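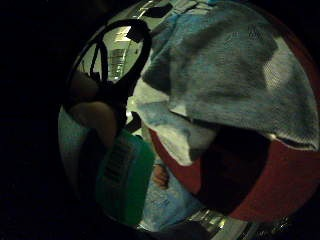 关于一件二手长边柜的购入、查验与修整

2022年8月28日

本人去年经Plustard拍卖行购入长边柜一件，拍品编号2388。此后陆续有读者来信，询问该柜的状况、修整方法及是否有意转让。现将有关情况整理如下，供有意收藏或使用同类旧家具的读者参考。文中所述仅为个人经验，不构成对任何一件具体家具的鉴定意见。

一、基本情况

该柜为柚木贴皮，长226厘米，进深405毫米，正面左侧为两扇推拉门，右侧为四只抽屉，下承六条圆锥形实木腿。拍卖图录将其归于Manovley厂出品，型号写作Zoëga，年代标为上世纪六十年代。柜背左上角留有纸标残片，厂名仅存前半，型号一栏已不可辨。图录的判断主要依据抽屉的燕尾榫做法和拉手样式，本人认为大体可信，但在转让文件中仍将使用“据称为Manovley制”的表述。

购入前本人曾到预展现场查看两次。第一次侧重外观，第二次携带手电、卷尺和一张白纸，逐只抽出抽屉，检查滑道、底板和柜体内侧。白纸铺在柜底，轻敲各处后观察有无新鲜木粉落下。当时未见木粉，右后腿附近有三个旧虫眼，孔缘颜色已深，孔内积有陈年蜡垢。

二、查验中发现的问题

顶面贴皮在右前角有一处翘起，长度不足一指，以指甲轻压可感到空鼓。顶面中部有两处圆形水渍，颜色发白，属于漆膜浅层受潮，尚未伤及木皮。靠窗一侧的侧板褪色较为明显，与正面色差约半个色阶，此类褪色在旧柚木家具中十分常见，本人不主张为求一致而整体重新着色。

推拉门的下槽磨损较重。原有的纤维滑条缺失一段，前任物主以硬纸板代替，推动时有明显滞涩。第三只抽屉底板开裂，裂缝自前向后贯通，承重受到影响。柜背为薄胶合板，钉子锈蚀，有四枚已经脱落。

六条腿中，左前腿与其余五条的木纹走向及锥度略有差异，应为后配。配腿的工艺尚好，连接牢固。拍卖图录对此未作说明，本人事后去函询问，Plustard方面答复称图录所列状况仅供参考，以买方现场查验为准。该条款确实载于拍卖规则之中，建议各位在举牌之前通读一遍。

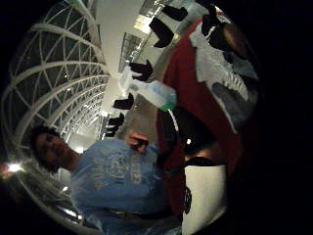 三、修整的原则与经过

修整工作委托Ásdís Baldursdóttir女士主持。双方事先书面约定三项原则：凡能保留的旧件一律保留；凡新添的部件须可拆除；漆面只作局部处理，不作整体打磨。上世纪中期的柚木贴皮多数较薄，一旦砂纸磨穿，露出底板，便没有补救余地。市面上不少“翻新”旧柜边角发白，即由此而来。

右前角的翘皮采用热皮胶回粘。先以细薄刀片清出缝内积尘，再注入温胶，覆蜡纸，垫平整木块，用夹具固定一昼夜。选用皮胶的理由在于其遇热遇潮可以再次软化，日后如需返工，不至于损伤木皮。白乳胶固然省事，但固化之后极难清除，本人此前经手的一张书桌即因此报废了整块桌面贴皮。

白色水渍的处理较为简单。以软布蘸少量酒精与亚麻籽油的混合液，顺木纹轻拭，每次只擦数下，待干后再行观察。两处水渍中较小的一处已完全消退，较大的一处仍留有一圈淡痕，斜光下可见。经商议，决定到此为止，不再继续。

推拉门下槽换装了新的纤维滑条，尺寸按旧件测取，未用胶水，直接压入槽内。第三只抽屉的底板未予更换，自背面沿裂缝嵌入同向木条，再以皮胶固定。柜背补钉四枚，其余锈钉除锈后保留。后配的左前腿未作任何改动。

四、费用

材料与人工合计2000元，不含往返运输。运输费用另计，且因楼道狭窄、柜体超长，需拆腿搬运，价格高于一般家具。有意购买两米以上边柜的读者，务必先行测量电梯轿厢对角线和楼梯转角的净宽。本人初次搬运时未量转角，柜子在二楼平台停放了一夜，次日方才拆腿上楼。

五、日常使用的几点意见

柜体不宜紧贴暖气或正对空调出风口。贴皮与底板的胀缩幅度不同，湿度骤变时边缘最易开裂。北方冬季供暖期间，室内相对湿度如长期偏低，可在附近放置清水一盆，或使用加湿器，但喷口不得朝向家具。

日常清洁以干软布为宜，每年上蜡一至两次即可。上油过勤会使表面发黏积尘，颜色也会逐年加深。含硅的喷雾型家具护理剂应避免使用，硅一旦渗入漆层，今后再作修补，新漆难以附着。

顶面放置花盆、茶具，须加垫。毛毡垫优于橡胶垫，后者久置可能与旧漆发生反应，留下难以去除的印痕。

抽屉滑道如有滞涩，用白蜡烛涂擦两侧木轨，来回推拉数次，通常即可改善，不必使用润滑油。

六、关于转让

近日来信中以此项询问最多，一并答复。因居所调整，本人拟于9月间将该柜转让，优先考虑能够自提、并愿意现场查验的读者。届时将提供拍卖行成交单据复印件、修整前后的书面记录，以及换下的旧滑条和纸标残片的保存袋。后配腿、残留水渍、侧板褪色及旧虫眼均会在转让文件中逐项列明，价格面议，不接受未看实物的定金。

另有两位读者询问是否代为寻找同款餐椅。本人目前没有可靠来源，恕难应允。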